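About Us

Namton writes plain working rules for teams that record tasks with hand-held grippers. We started with one checklist for Talus and now keep 30 rules, free to read and copy.

Markers stay clean and uncovered. Both grippers are checked before each session.

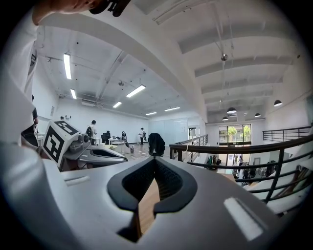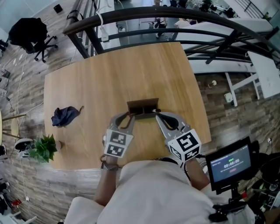
Rules are reviewed every July. Send changes by Tuesday noon to the Trisari desk, with the rule number and your reason for the change.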